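Makmont hat wieder eine gedruckte Lokalzeitung. Ich habe die ersten Ausgaben gelesen und schreibe ein paar Eindrücke auf, weil mich mehrere danach gefragt haben. Wird etwas länger. 1/

Sie heißt Gesterberger Bote, erscheint alle zwei Wochen und deckt Makmont, Gesterberg und die Dörfer dazwischen ab. Auflage 4.000, davon 1.395 im festen Abo. Der Rest liegt in Bäckereien, im Bürgerbüro und am Bahnhof aus. 2/

Zur Erinnerung: Das alte Kreisblatt hat die Redaktion in Makmont vor Jahren geschlossen. Danach kam der Lokalteil aus der Zentrale, und Makmont tauchte noch auf, wenn es brannte oder wenn gewählt wurde. Aus dem Stadtrat hat lange niemand mehr regelmäßig berichtet. 3/

Herausgegeben wird der Bote vom Verlag Panicker, der bisher vor allem Anzeigenblätter gemacht hat. Das merkt man den ersten Seiten an. In Ausgabe eins war das Verhältnis von Anzeigen zu Text schlecht, inzwischen ist es besser. 4/

Die Redaktion besteht aus Meenakshi Upadhyay und Ajith Krishnan, dazu kommen freie Mitarbeiter für Sport und Vereine. Zwei feste Leute für ein Gebiet dieser Größe sind wenig. Das steht so auch im Editorial der ersten Ausgabe. 5/

Was gut ist: die Berichte aus dem Stadtrat. Upadhyay schreibt auf, wer wie abgestimmt hat, und zwar mit Namen. Beim Streit um die Parkgebühren am Markt habe ich dort zum ersten Mal gelesen, dass der Antrag am Ende nur an zwei Stimmen hing. 6/

Ebenfalls gut: der Terminkalender. Klingt banal, aber Sperrmüll, Blutspende und die geänderten Zeiten der Bücherei standen vorher auf drei verschiedenen Internetseiten, eine davon seit dem Frühjahr nicht mehr gepflegt. 7/

Weniger gut: der Sportteil. Handball kommt ausführlich vor, Fußball unterhalb der Bezirksliga fast gar nicht. Tabellen fehlten in der dritten Ausgabe komplett. In der vierten stand eine Korrektur, immerhin auf Seite 2 und nicht hinten bei den Kleinanzeigen. 8/

Die Leserbriefe sind gemischt. Viel über Hundekot, einiges über die Umgehungsstraße. Vimala Kurian hat einen langen Brief zur Schließung der Grundschule geschrieben, der ungekürzt abgedruckt wurde. Den fand ich besser recherchiert als manchen Artikel im Heft. 9/

Zum Preis: Am Kiosk kostet das Blatt nichts, das Abo mit Zustellung schon. Wer zahlt, bekommt die Zeitung früher und dazu eine PDF-Ausgabe per Mail. Die PDF-Datei ist am Handy schwer zu lesen, eine App ist laut Verlag nicht geplant. 10/

Gedruckt wird in Trullthorpe. Der Redaktionsschluss liegt deshalb früh, nämlich um 14 Uhr am Tag vor dem Druck. Ratssitzungen am Abend rutschen dadurch manchmal in die nächste Ausgabe und sind dann zwei Wochen alt. Das ist für mich der größte Nachteil. 11/

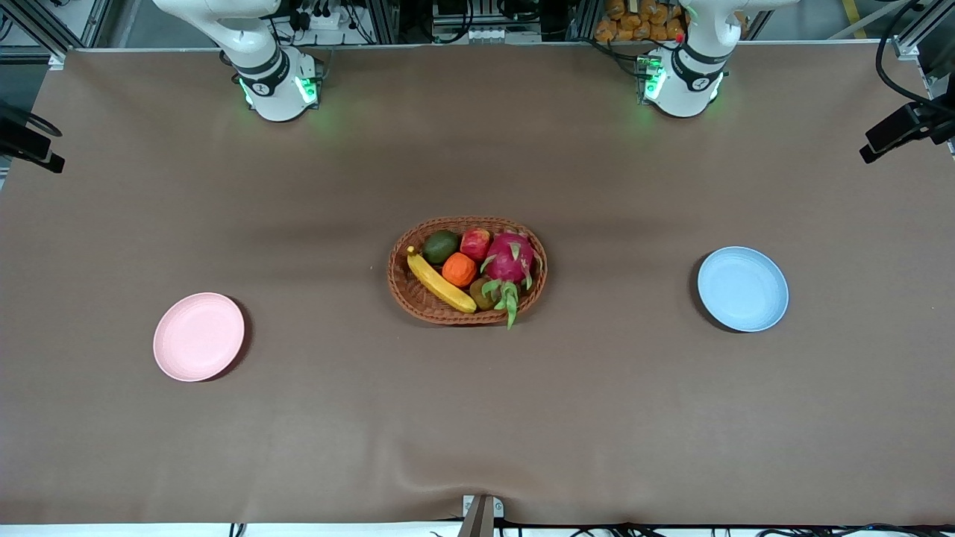

Rajeshwari Kotian: Bei uns in Gesterberg lag die letzte Ausgabe nur noch beim Bäcker aus und war mittags weg. Ein Abo wollte ich eigentlich nicht, aber anders kommt man kaum dran. Und über den Gesterberger Ortsrat stand bisher genau ein Artikel drin.

Danke für den Hinweis, das mit dem Ortsrat ist mir auch aufgefallen. Gesterberg gibt dem Blatt den Namen und bekommt meist eine halbe Seite. Laut Impressum werden dort noch freie Mitarbeiter gesucht, vielleicht ändert sich das also. 12/

Der Verlag schreibt, dass er bis Dezember 1.000 weitere Abos braucht, damit der Bote im nächsten Jahr im selben Umfang erscheint. Sonst soll die Seitenzahl sinken. Ob das realistisch ist, kann ich nicht beurteilen. 13/

Ich habe jetzt ein Abo für ein halbes Jahr abgeschlossen – vor allem wegen der Ratsberichte. Die Bestellkarte liegt im Heft, man kann auch in der Geschäftsstelle am Markt unterschreiben. Nach der nächsten Ausgabe ergänze ich hier, ob die Tabellen wieder drin sind. 14/14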